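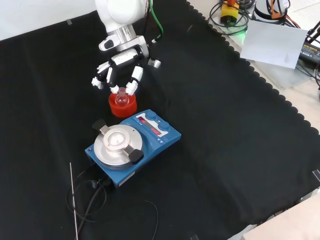
Teachers who replied to the Minach survey last November wanted one thing above all from a new bench kit, which was that a round-bottomed flask should have somewhere to stand when it comes off the stirrer. Several wrote that they had been using cork rings, folded towels and, in one case, a coffee mug.

Minach has now put their requests into a bench set for school and college chemistry rooms. The set goes on sale on 27 February 2026 through the supplier Leclerc and is named Oltico. It brings together the items a student needs for small heating and stirring exercises, packed in one case and sold under one order number.

Each Oltico set contains a magnetic stirrer hotplate, a clamp attachment for the plate, a plastic flask holder, two small round-bottomed flasks, four stir bars, and a black bench cloth. A printed card inside the lid shows where each item goes, so that a class can put the set away at the end of the lesson and see at once if a part is missing.

The hotplate has a round metal top and two digital displays, each with its own knob. Heating and stirring are set separately. A solution can be stirred with the heat off, which teachers asked for because many first-year exercises need no heat at all.

The flask holder is made in a bright orange-red. Survey replies were clear that pale or see-through stands get lost on a crowded bench, and that students put them down and cannot find them again. The holder has a ridged rim for grip and a base wider than its body. It is meant for parking a flask during filling, waiting and pouring. It should not be placed on the hotplate while the plate is on.

The bench cloth was the item most often left off other suppliers' lists. It gives glassware a softer surface than a bare worktop and can be machine washed. Minach advises replacing it if it is torn or if a spill cannot be washed out. Power cords should be kept clear of the front of the bench, with any spare length coiled behind or beside the hotplate and away from its top.

Minach received 3,349 replies to the survey, which was sent to chemistry teachers and lab technicians. Trial sets were then used in classrooms, and the clamp was changed as a result. The first version had bare metal tips. The version now on sale has rubber tips on both arms.

The first production run is 2,000 sets. Of these, 300 are set aside for schools ordering a single set, and 600 are held for colleges that placed early requests. The rest will be shipped in the order in which orders arrive.

Spare flasks, holders, stir bars and cloths can be ordered one at a time. The hotplate can also be bought without the rest of the set. Storage racks for the case are made by Plurum and must be ordered from that company directly.

Orders and questions about delivery should be sent to the Leclerc education desk. Requests for the printed lid card in other languages go to the Minach press and information office.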